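Research > Working Papers > Adult Learning in Congregations > Section 4

4. Attendance and retention in the evening programme

4.1 Setting and design

The evening programme at Plirkville ran from the autumn to the end of May in a single congregation. It offered adult classes in scripture, church history and ethics, taught in the parish hall by members of the congregation and, for one term, by a visiting tutor. The parish roll stood at 400 adults when the programme opened. The roll counts those who have asked to be entered on it and is not a measure of weekly attendance, which is lower and varies with the season.

Classes were arranged in two strands. The first, called Fidus in the parish literature, was a continuous course in which each meeting assumed the one before. The second, called Landen, was a set of free-standing evenings, each with its own reading and its own leader. Both strands met on the same evening and in the same building, so that differences in travel, weather and competing events fell on both alike. Members chose their strand at enrolment and could change at the turn of the term. Assignment was therefore not random, and the comparisons below should be read with that in mind.

A registration sheet was kept at the door. Those attending signed against their own name, and the leader of each class signed the sheet at the end. Sheets were copied out by the parish office and passed to the author without home addresses. Over the life of the programme the sheets yielded 2,000 usable signatures. Entries that could not be read, or that gave a first name alone where several members shared it, were left out.

4.2 Measures

Three measures are used. Attendance is the presence of a signature on the sheet for a given evening. Retention is attendance on any evening in the last month of a term by a person who also attended in its first month. Return is enrolment in a later term after a term in which the person did not attend at all. The third measure was added after the first term, when it became clear that leaders were counting as lost a good many people who later came back.

None of the measures records what a person learned. The programme set no tests, and the leaders were firmly against them. Ban, who coded the interview material, argued that signatures record willingness to be present in a room, and that any claim about formation in belief or practice must rest on other evidence. We follow that advice. Where the word "engagement" appears in the interviews it is the speaker's own, and it is not treated as a synonym for attendance.

Interviews were held with members from both strands and with those who had left. They followed a fixed list of topics: how the person came to enrol, what they read between meetings, how the class related to Sunday worship, and what led them to stay or go. Notes were taken by hand and read back to the speaker. Su-bin Ban coded the notes against a scheme drawn up in advance, and the author coded a portion of them separately. Disagreements were settled by discussion and are listed in the appendix.

4.3 Attendance over the term

Attendance in both strands was highest at the opening meetings and fell afterwards. The fall was steeper in Fidus, as might be expected of a course in which a missed evening makes the next one harder to follow. It was also shorter. After the early weeks the Fidus group settled into a stable body of members who attended nearly every meeting, while Landen continued to gain and lose people until the term closed.

The largest single meeting in either strand drew 70 people. It was a Landen evening on the Book of Ruth, announced from the pulpit on the preceding Sunday and followed by a shared meal. We do not treat it as typical. Other evenings announced from the pulpit did not show a comparable rise, and the meal was not repeated, so the two possible influences cannot be separated.

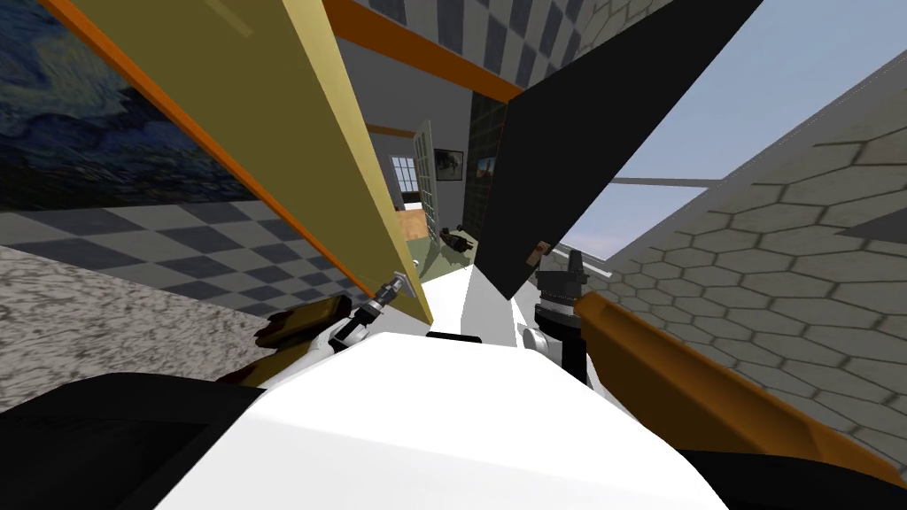 Figure 2

A fall of this kind is usually read as a loss of interest. The interviews give limited support to that reading. Members who left Fidus in the early weeks spoke most often of having missed a meeting for some ordinary reason, such as a shift at work or a child's illness, and then of being unwilling to walk in without having done the reading. Several had kept up the reading at home for some weeks after they stopped attending. In the terms used here they were not retained, yet their account of themselves is of people who were still taking the course.

Landen members rarely gave this reason. A missed evening carried no penalty, and they came back when a subject appealed to them. They were also less likely to name a person in the group whom they had not known before, and less likely to have prepared. One described the evenings as "a good talk, and then home". Whether this is a weakness depends on what the programme is for — a question on which the parish council and the class leaders held different views throughout.

4.4 The effect of the catch-up paper

At the turn of the term the Fidus leaders began to issue a short paper after each meeting. It gave the passage read, the main points of discussion and the reading for the following week, on one side of a sheet. Copies were left at the back of the church and handed out with the notices. The paper was proposed by the leaders themselves and was no part of the original design, so no comparison group was set aside for it.

Retention in Fidus was higher in the term with the paper than in the term without it. The rise was found among members who had missed at least one meeting. Among those who had missed none, retention was already close to complete and could hardly improve. This pattern is what one would expect if the paper made it easier to return after an absence. It is also what one would expect if the second term had drawn a more settled group from the start, and the enrolment records do not rule this out. Some of those who found the first term difficult had moved to Landen by then.

The interviews lean towards the first explanation. Members spoke of the paper without being asked, and those who had missed meetings could say which copies they had used. A smaller group found it unwelcome. They felt that a written summary fixed the discussion in the leader's words and left out disagreements that had mattered to them. One leader, on hearing this, began to include a line for questions left open. No change in attendance followed that we could detect, though the members concerned stayed to the end of the term.

4.5 Relation to worship

The parish council had hoped that the classes would raise attendance at worship. The records do not allow a firm answer. Worship attendance is taken as a head count by the sidesmen and is not linked to names, so it cannot be matched to the door sheets. The counts over the period show the usual rises at Christmas and Easter and no clear trend between them.

Members' own accounts suggest that the traffic ran mostly in the other direction. Nearly all those interviewed were already regular worshippers and had heard of the classes in church. A few had come first to the classes, through a spouse or a neighbour, and described them as easier to enter than a service. They liked being able to ask a question. Of these, some had gone on to attend worship and some had not, and the latter did not regard the classes as a preliminary to anything else.

This finding bears on an argument made by Seok in the parish's own review, which held that adult classes should be judged by the number of new communicants they produce. On that test the programme would be judged a failure in both strands. The test seems to us too narrow for a programme whose members were for the most part communicants when they enrolled, but it was the council's test, and the leaders knew of it.

4.6 Limits

The study concerns one congregation. Its members chose their own strand, the classes had different leaders, and the paper was introduced part of the way through. The door sheets miss anyone who came in late and did not sign. Leaders believed that this happened more often in Landen, where numbers were less predictable, and if so the difference between the strands in the later weeks is overstated here.

The interviews are open to a further objection. Those who had left the programme on poor terms were less willing to speak, and 2 members withdrew their notes after reading them back. Their material has been removed and is not drawn upon at any point. Section 5 takes up the leaders' accounts, which were gathered separately and coded under a different scheme.

Contact the editors | © Adult Learning in Congregations working papers | Back to top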